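Bomard Wire Dish Rack, Black

Product page: details, price check and our notes

Most dish racks are sold with words like "ultimate" and "pro." We stock this one and would like to be more careful. It is a frame of bent wire that holds things while water runs off them. If you already own a rack that doesn't wobble, you probably don't need it.

Bomard's leaflet claims the rack will "transform your sink area." Ours did not. It took up room on the counter, as racks do, and it held dishes. The base is a plain rectangle, the sides are thin wire in a zigzag, and the posts bend outward and end in pale rubber tips, three to a side. We like the tips. Bare wire ends scratch glasses, and cheaper racks leave them bare.

Thin wire is our main worry. Bomard says the coating was tested for 1000 wash cycles, but the leaflet doesn't say what a cycle was or what the rack looked like at the end. We would treat that figure as advertising until somebody shows the test. Trondura makes a heavier rack at nearly twice the money, and we can't promise it lasts twice as long either. 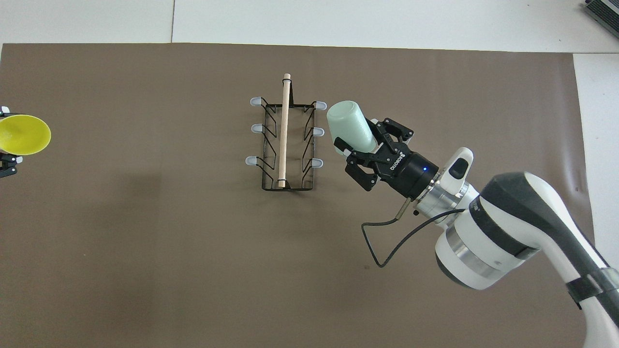 Does the rack come with a drip tray?

The rack is sold without one, so plan on a mat or a folded towel underneath. Bomard's own tray is a separate item and, in our view, costs too much for a flat piece of plastic.

What it suits: bottles, mugs, light bowls, a few small plates. Tall bottles go over the posts or lean against them. We would not load it with cast iron, whatever the leaflet says about "everyday cookware." Dinner plates stand up well enough near the sides and less well in the middle.

Cleaning is dull but needed. Wipe the wire dry every few days and pull the tips off now and then, as water can sit under them. Push them back on firmly. Replacement tips come in bags of 3, which is an odd number to sell for a rack with six. You will need two bags for a full set.

Warranty: 5 years on the frame, none on the coating or the tips. Read that again before you count it as a selling point. Rust that starts under chipped coating is treated as a coating fault.

Sold by Valdebenito Kitchen Supply. Ships from our Aken warehouse. Returns accepted unused, in the original box. 400 in stock as of May.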